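Stolgate No. 2 Precision Screwdriver Set: a review

Posted September 18, 2021 by Herman Hartono

I've gone through a lot of small screwdrivers. Cheap ones from market stalls, one very posh set I was given for a birthday and lost half of, and a long run of those plastic-handled things that come free with a shelf bracket. So when Zerrin Kozan lent me her Stolgate set for a weekend I wasn't expecting to get excited. I kept it for a month and then bought my own!

You get 31 bits, a handle, a short extension bar and a pair of plastic tweezers, all in a hinged tin that fits in a coat pocket. The bits are the usual mix of cross-head, flat, hex and star, and the sizes are stamped on the side in figures large enough for me to read without my glasses. That alone nearly won me over. On my old Fuken set the marks wore off in the first year and I ended up choosing bits by guesswork.

The handle is the best part. It has a free-spinning cap on the end, so you press down with your palm and turn the shaft with two fingers, and the weight is spread nicely along its length. I did a whole evening of fiddly jobs with it (reading glasses, a doorbell, the back of a kitchen clock, my daughter's keyboard) and my hand felt fine at the end. The grip is a rubbery coating which picks up fluff from the carpet, but a damp cloth sorts that out.

Magnetism is about right too. A small screw stays on the tip when you lower it into a deep hole, and it lets go once the thread has caught. I dropped two screws all month, and one of those was the cat.
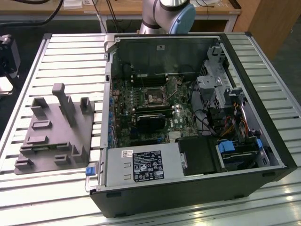 A desktop tower on its side with the panel off.

Computer jobs are where I've used it most. My brother-in-law Dinesh Bangera has been passing me his old desktops to strip for parts, and the cross-head bits fit the case and drive screws snugly with no wobble. The extension bar gets you past cables and into corners where my fat-handled driver never would go. Do be careful with it, though — it adds a bit of flex, and on a really tight screw I'd take it off and find another way in.

Now for the grumbles. The tin's foam insert holds the smallest bits so firmly that I've had to prise them out with the tweezers, and the foam has started to tear around three or four of the slots. The lid catch is stiff. There's no ratchet, which I don't miss, but Yi-an Min tried mine and missed hers straight away. She uses the Drukholm, a heavier set with a ratchet and fewer bits, and for flat-pack furniture I think hers is the better buy. For anything with tiny screws I'd pick the Stolgate every time.

I've rounded off one bit so far, the smallest star, and that was my own fault for using it a size too small on a seized hinge. I wrote to the shop in April asking for a spare and one arrived in the post after 8 days, with a handwritten note. Lovely!

Score: 8 out of 10. It loses one point for the foam and one for the catch.

Next month I'll be trying the Korletey bench vice, if I can find somewhere to bolt it.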